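Accueil | Produits | Notices | Pièces détachées | Assistance

Étiqueteuse de bureau Brollel 20 — Notice d'installation et d'utilisation
Section 6 : Chargement du ruban, réglage de la coupe et pose des étiquettes

6.1 Avant de commencer

Placer l'appareil sur une surface plane et stable. Laisser un dégagement suffisant à l'arrière pour le passage du cordon et à droite pour l'ouverture du capot. Ne pas brancher le bloc secteur tant que la cassette n'est pas en place.

La Brollel 20 accepte uniquement les cassettes Mavromatis de référence 1170 (papier) et 2763 (film plastifié). Les deux références ne s'insèrent pas dans le même sens. Un ergot moulé sur la tranche de la cassette indique le côté à présenter vers la tête d'impression.

ATTENTION — La tête d'impression reste chaude plusieurs minutes après un tirage long. Ne pas y poser les doigts et ne pas la nettoyer avec un objet métallique.

6.2 Chargement de la cassette

1. Mettre l'interrupteur sur 0.
2. Soulever le capot par l'encoche latérale jusqu'au déclic.
3. Abaisser le levier gris. Le galet d'entraînement s'écarte.
4. Retirer la cassette usagée en la tirant verticalement.
5. Tendre le ruban neuf en tournant la molette de la cassette dans le sens de la flèche. Arrêter dès qu'une résistance se fait sentir.
6. Engager l'extrémité du ruban dans le guide, puis pousser la cassette à fond.
7. Relever le levier et refermer le capot.

Remarque : si le capot ne ferme pas, le levier est resté en position basse. Ne pas forcer.

6.3 Réglage de la coupe

Trois modes sont proposés : coupe complète, demi-coupe et coupe différée. La demi-coupe entaille l'étiquette sans traverser le papier support, ce qui facilite le décollage. Elle n'est pas disponible avec la cassette 1170.

1. Brancher le bloc secteur et mettre l'interrupteur sur 1.
2. Appuyer sur MENU, puis sur la flèche droite jusqu'à l'affichage de COUPE.
3. Choisir le mode et valider par OK.
4. Lancer une étiquette d'essai avec la touche TEST.
5. Si la demi-coupe traverse le support, diminuer la valeur PRESSION d'un cran et recommencer l'essai.

La lame est prévue pour quelque 20 cassettes. Au-delà, les bords deviennent irréguliers et le ruban peut se replier à la sortie. La lame de rechange se commande auprès de Plemgate ; son remplacement est décrit en section 9.

6.4 Pose des étiquettes

Dégraisser le support avec un chiffon non pelucheux légèrement imbibé d'alcool. Laisser sécher. Sur bois brut, carton et papier kraft, l'adhérence est réduite — prévoir dans ce cas le film plastifié.

1. Décoller le papier support par un angle, sur un tiers de la longueur.
2. Présenter l'étiquette sans appuyer et vérifier l'alignement.
3. Appuyer du centre vers les bords en retirant progressivement le papier.
4. Maintenir une pression ferme pendant six secondes.

Sur une surface courbe, poser l'étiquette dans le sens de la génératrice du cylindre. Dans l'autre sens, les extrémités se relèvent au bout de quelques jours.

Pour un plan de rangement, tracer d'abord les cases au ruban de masquage et affecter un repère à chacune avant d'imprimer la série. Les repères se saisissent en mode LISTE (section 7) et sortent dans l'ordre de saisie.

6.5 Stockage des cassettes

Conserver les cassettes dans leur sachet, à plat, à l'abri du soleil. Une cassette entamée se garde dans l'appareil, levier abaissé si celui-ci reste longtemps inutilisé. Avant toute reprise, relever le levier et faire avancer le ruban avec la touche AVANCE.

ATTENTION — Ne pas tirer sur le ruban pour le faire sortir. Le galet peut se désaligner.

Notice révisée le 20/8/19
© Grasavari — Contact — Haut de page

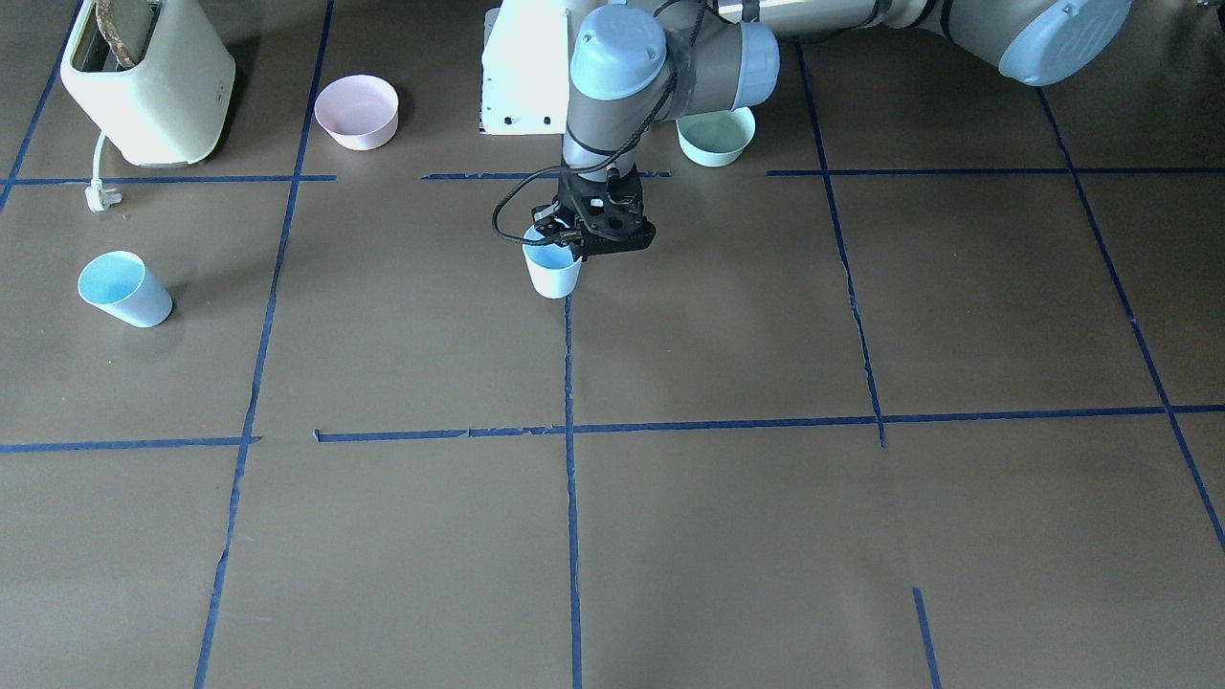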